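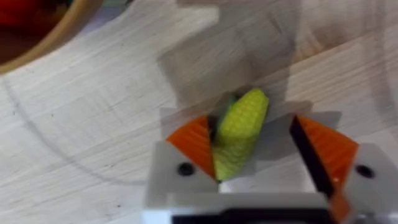
Small Toys, Odd Parts and One Good Table: How We Keep the Workroom Usable

If you have a room that does double duty, you already know how it goes. Ours is the back room, and it has one good wood table in it, and that table has to be a repair bench and a sorting station and (on rainy afternoons) the place where the play food gets spread out from one end to the other. Over the years I have settled into some habits that keep it all from turning into one big heap, and since several readers wrote in August asking how I manage the little stuff, I thought I would put it all down in one place. Get yourself a cup of coffee, because I do go on.

Start with the table itself

I am very fond of a light wood top for this kind of work. Small things show up on it, and a dropped screw has a fighting chance of being found again. The trouble with pale wood is that it shows everything else, too. I wipe ours with a barely damp cloth, always going along the grain, and then go right over it with a dry one. Please don't pour water on it or leave a wet rag sitting there while you answer the phone! I have a gray ring at one corner from exactly that, and it has outlasted two coffee makers.

Twice a year I give the top a light sanding with very fine paper and rub in a thin coat of mineral oil. Thin is the word. The first time I did it I was so generous that the table stayed tacky for most of a week and everything we set down came up with a fuzzy bottom. Wipe on a little, wait twenty minutes, wipe off all you can, and leave it alone overnight.

Washing play food and other bumpy toys

Play vegetables are lovely things, and the ones with the most texture are always the favorites. A toy ear of corn is the worst of the lot for holding on to grime — all those little rows of kernels, with a groove around every one. A cloth slides right over the tops and leaves the grooves as they were. What you want is an old soft toothbrush, a bowl of warm water and one drop of dish soap. Scrub along the rows first, then around, and rinse under the tap.

Before you put any toy in water, though, look it over for a seam or a hole. Hollow ones fill up, and then they sit in the basket and go sour from the inside. If you find a hole, hold the toy with the hole facing up and use the damp toothbrush only. Solid plastic can take a good soak. Wooden pieces should never be soaked at all; a quick wipe and a dry in the open air will do them fine. I set everything on a folded towel and turn the pieces over after an hour or so.

For sticker glue, try a dab of cooking oil and some patience. Let it sit, rub it off with your thumb, and wash with soap afterward so the next person doesn't get a greasy carrot.

Sorting when everything is mixed up 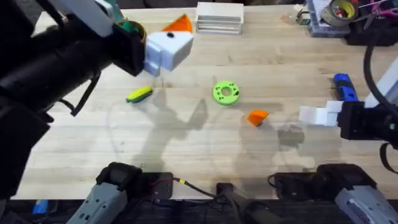
I used to sort by color, which looks so pretty in the bin and is no help whatsoever when you need a particular thing. An orange block and an orange carrot have no business together just because they match. Now I sort by what the thing is for. Blocks go with blocks, pretend food goes with pretend food, and round parts with holes through the middle get threaded on a piece of cord and tied, which keeps them from rolling under the radiator.

Anything with a handle goes in a tall jar, handle up. Flat pieces I stack with the largest on the bottom, lined up at one corner so that I can lift the whole pile in one go. And then there is the mystery bowl, for whatever I can't identify. Things get to stay in there 54 days (don't ask me how we arrived at that number, there was a bet involved) and after that they go to the donation box or the trash.

I did try proper divided trays once, from a shop called Kuvby over in Bandville, and I liked them well enough. They were too shallow for us. Anything taller than a thimble kept the lid from closing, so they hold buttons now and are very happy.

Tools at the back, play at the front

The tools and supplies in our room live along the back edge of the table or on the shelf behind it, and anything sharp goes up high. I put a strip of masking tape across the top as a boundary line, and it has worked better than all the talking I did beforehand. Replace it every month or two, before the glue gets stubborn.

Cords are their own subject. I keep them looped with a bit of hook-and-loop tape, and any that have to cross the work area go up and over instead of lying flat where an elbow can catch them.

One last thing on lighting. If your lamp hangs directly overhead, you will be working in your own shadow all evening. Move it to the side opposite your writing hand, and add a second small one if you can.

Next time I will get into glue, and which kinds are worth keeping once they've been opened.

Posted 27 September 2022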